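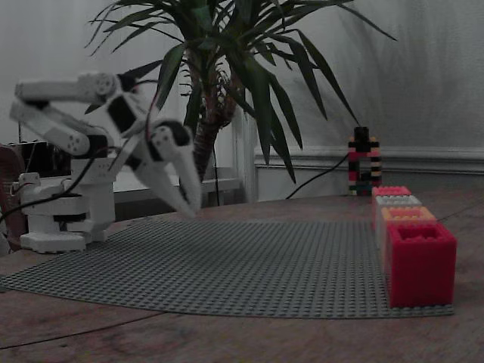 About Cloltis

Cloltis tests machines that are sold on the promise of doing somebody's chores. We are a small independent workshop. Manufacturers don't pay us, and we don't sell robots. Care homes, small factories, landlords and the occasional curious household pay us to find out whether a machine can do a job before they spend money on it.

Most of the time our answer is "not yet." We know that makes us unpopular at trade shows.

How we started

Ayodele Dauda ran the packing floor at a kitchenware supplier for years and sat through a lot of sales demos. In the demos the arm always picked up the box. On his floor, with his boxes, under his lights, it often didn't. One February he and Roksolana Onyshchenko, who had been repairing the same supplier's conveyors, wrote up a list of 26 ordinary tasks and started asking vendors to try them. Two vendors agreed. The list is still pinned up in our workshop, and it is still the first thing we hand to anyone who says their machine is ready.

What we test

The list is dull on purpose. Put a lid on a jar. Fold a dish towel. Pick one sock out of a pile. Take toy bricks off a baseplate and put them away in a bin. Wipe a table that has things on it.

People tend to laugh at the bricks. They are stiff, they don't tear, they are brightly colored and they come in known sizes, so you would expect them to be the easy end of housework. A small tabletop arm with a two-finger gripper has to come down in the right place, close on the walls of the brick and pull it up off the studs without dragging the mat along with it. When bricks sit tight in a row there is little space for a fingertip between one and the next. A four-year-old twists and yanks and thinks nothing of it. If a machine can't clear bricks, we don't want to hear about its plans for your laundry.

How we test

Every machine gets the same treatment. We set up on a real table, in a room with furniture and plants in it. We don't fix the lighting. The vendor may send an engineer, who may watch. Each task is run 202 times, and we report every run, including the ones where somebody had to step in. A task passes if an ordinary person would be willing to leave the room while it's being done.

That last rule is the one vendors argue with. We have heard the arguments. A dishwasher passes it – so does a washing machine, and both are old news. Of the arms we tested under the Lallidano program last year, 3 tasks out of the 26 were passed by any machine at all, and folding was not one of them.

Are we against robots?

No. Roksolana builds them at home and would happily own one that emptied the dryer. We think some shop-floor jobs are close, mainly where the parts are all alike and arrive in the same spot. Homes are a different matter, and we wish the brochures would say so.

Our clients

We have worked with Erus on bin sorting and with Abubakar, a family-run bakery supplier, on tray loading. Abubakar decided to keep its people and buy better carts. We still consider that a good result.

Getting in touch

If you've been quoted a price for a machine and have doubts, send us the quote and a plain description of the job. Visitors are welcome at the workshop by appointment. Vendors too, but please bring the version you're selling now.

Page last updated Sep 13, 2018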